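Why small theaters should stop cutting the understudy

The Jostcombe Playhouse has 225 seats and a stage you can cross in nine steps. I have seen most of its productions since I moved here, and I have paid for nearly all of them. In June the company announced that it would no longer hire understudies for its main season. The statement was two sentences long and mentioned costs. I think the decision is a mistake, and I think other small companies that are about to make the same one should wait.

I should say where I stand. I acted for eleven years, mostly in supporting parts, and for four of those years I was somebody's cover. I went on nine times. The first was for Ward Declercq in "Pandine," a long, wordy play about a family of salt merchants. I was told at 4:30 in the afternoon that he had lost his voice. I knew the lines. I had walked the blocking in an empty rehearsal room every week for a month. The performance was fine. People got the play they had paid for, and most of them had probably forgotten the slip in the program by the second act.

What a company buys with an understudy is a show that goes on. Without one, there are two choices when an actor gets sick. Someone walks on with the script in hand, or the house goes dark and the box office spends the next day giving money back. I have sat through the first kind. Gijs Van Wijk read the part of the doctor in "Vanhove" from a clipboard two winters ago, and he read it well, but everybody else on stage was acting around him. The scene with the daughter depends on the doctor looking at her. He couldn't, he was finding his place.

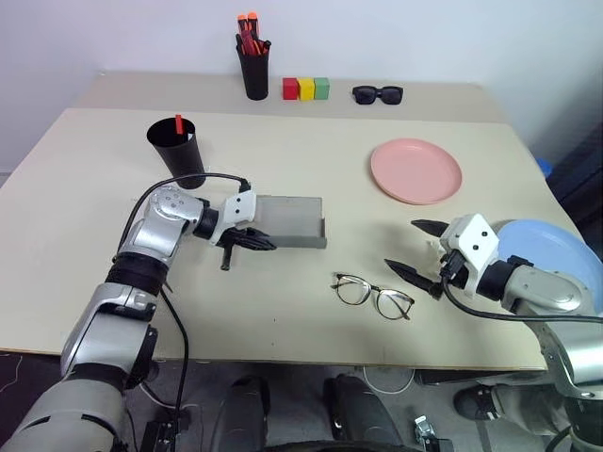 Page last changed: June, 9:40 p.m.

The argument on the other side is money, and it is a real argument. Darlene Caron, who produced at Jostcombe before the present management, told me that covering the two leads in a spring show cost her $2707 over the run. For a company that size it would pay for a set. She also told me that she lost one night in her first season, before she had covers, and that refunds and the bar came to more than $2000. One night. A cast of six working through flu season is going to lose more than one night sooner or later.

There is a middle way, and it has been done. The company can cast its small parts with people who are able to step up, and then pay them a bit extra to learn the bigger role. The small part gets doubled or cut on the night. It isn't elegant. Nkrumah Acheampong did it for a whole season in a touring company, playing a footman and covering the uncle, and he went on as the uncle in three towns. The footman's only real job was to carry in a tray, and the maid carried it.

Young actors lose something too. Covering a lead is how a lot of us learned to carry one. You watch the same person solve the same scene 80 times, and you see which nights it works -- and you have to work out why, since you may be doing it tomorrow. Drama school can't give you that. Ismael Assunção has talked about this on panels more than once. He covered for two seasons before he was given the lead in "Tastero," and anyone who saw that performance could tell he already knew how to pace himself through a long evening.

I don't expect a 225-seat house to cover every role. Cover the leads. Put the names in the program with a photo and a proper biography, the same size as everyone else's, and give them one scheduled matinee each so the rehearsal time isn't wasted. Sell that matinee a little cheaper if you must. I would buy a ticket to it.

The management has said it will look at the policy again after the fall show. The fall show has a cast of four, and one of them is on stage from the first line to the last.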